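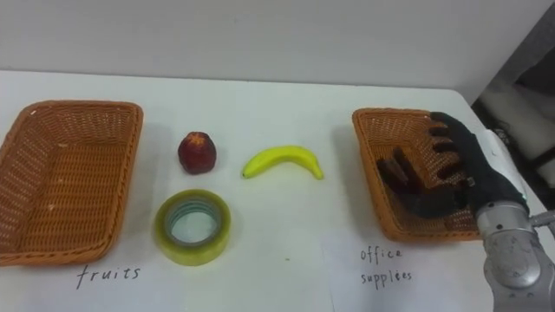

Ticket 165
Subject: Sorting table, baskets and labels drifting out of place
Opened: August 10, 2021
Location: Grolluvbridge, room 104
Category: Furniture and supplies
Priority: Low
Status: Closed

Original request

The two-basket sorting table in room 104 will not stay set up. Fruit goes in the left basket and office supplies go in the right one. Each basket has a paper label on the table in front of it. By the middle of a session the baskets have turned or moved and the labels have slid out of line. Twice this month a label ended up completely under its basket, and the next person had to guess which basket was which.

The table is the white Belby one that came over from Yazzie in July. The baskets are the wicker-style ones from Tulwood. We used the same baskets on the old table and they stayed put, so I think it is the tabletop. It is a lot smoother than the old one.

The second complaint is the labels themselves. They are white paper on a white table. The handwriting is easy enough to read up close, but from the door you can't tell there is paper there at all.

Please advise on both. We can't screw anything into the table and we would like to keep using these baskets.

Update 1, support desk

Thanks for the details. A few questions before we suggest anything.

Has the tabletop been wiped with anything other than plain water? Spray polish leaves a film that makes light baskets slide.
Are the baskets sliding while empty, while loaded, or both?
Is the table level? A coin or a marble will tell you.

Update 2, requester

It was wiped with a furniture spray when it arrived. I didn't do it but I found the can in the cupboard. The baskets slide mostly when empty. Once there is some weight in them they are better but still not good. The marble stayed where I put it, so I am calling the table level.

Update 3, support desk

Start with the film. Wash the top with warm water and a small amount of dish soap, rinse with a clean cloth, and dry it. You may need to do this more than once. Put the spray can somewhere else.

Then cut non-slip shelf liner to fit under each basket, a little smaller than the base so it doesn't show. Any hardware store has it. Wash the undersides of the baskets too. The weave picks up grease and dust.

Leave the labels for now. If the baskets stop moving, the labels may be fine.

Update 4, requester

Washed the top twice. It squeaks now when you rub it. Liner cut and placed under both baskets.

Results after two sessions: the fruit basket did not move on its own. The office supplies basket moved once, when somebody pulled it toward them to look inside. I don't count that. The liner does creep out from under a basket if you lift the basket and set it back down in a hurry — a dab of double-sided tape on the underside should take care of it.

The labels are still a problem. They slide when a sleeve goes across them, and people lean on the front of the table a lot.

Update 5, support desk

Good, we'll treat the baskets as fixed unless you tell us otherwise.

For the labels there are two options. One is to tape them down flat along all sides with clear packing tape. Cheap, but the tape edges collect dirt, and you will be scraping residue off the table when you want to change the wording. The other is to hang a card from the front rim of each basket with string or a binder clip. That way the label goes wherever the basket goes.

Please also say whether tape is one of the things you sort. If it is, keep the working roll off the table so it doesn't get mixed in with the set.

Update 6, requester

Yes, a roll of packing tape is part of the office supplies set. We already lost one roll that way. Somebody used it to close a box and it never came back. The working roll is in the drawer now.

I don't want to hang cards from the rims. People turn the baskets at an angle so they can reach in, and then the card faces the wrong way. I would like to keep the labels on the table. Is there a way to do that without four strips of tape on each one?

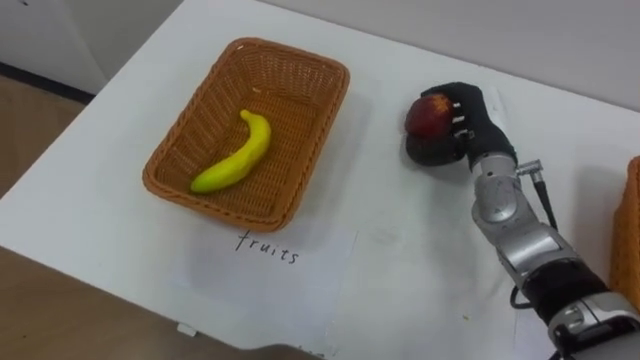

Roscoe Calloway: We had the same argument over our fruit and office supplies tables. What worked was reusable putty under the corners of each label, a piece the size of a pea, pressed flat. It holds against sleeves and peels off clean. For the white-on-white trouble, glue the label onto a larger piece of colored card first so there is a border all the way around. We used dark green. And go over the letters again with a thicker marker — thin pen disappears under overhead lights.

Update 7, requester

Thanks, Roscoe. Tried the putty and the card. I used blue because that is what we had. The words are the same as before, "fruits" and "office supplies", just thicker. You can see both from the door.

The putty has held for 19 sessions. One corner lifted and I pressed it back down.

Remaining item: we need a replacement roll of tape for the set. Any brand, clear.

Update 8, support desk

Roll of clear packing tape added to the next supply run. Spare shelf liner is going in the same box. Write SET on the inside of the core before you put the new roll out.

Closing the ticket. If the baskets start to slide again, wash the top before you replace the liner.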